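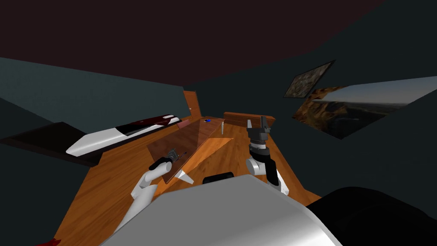
Cotmont Loko receiver gloves
Sizes S to XL, 232 g the pair

Cotmont says the tacky palm lasts 300 catches. We doubt it. Our pair from the Cultinton shop had lost most of their grip after 7 training sessions, and wiping them down with a damp cloth only helped for a while. The fit is good and the wrist strap stays shut. Whether that's worth paying extra for is another matter.

Comments (2)

endzone17: Mine split at the thumb in October. Cotmont did swap them.

Jankauskaitė: Fine in the dry, useless in rain. Buy the cheap ones.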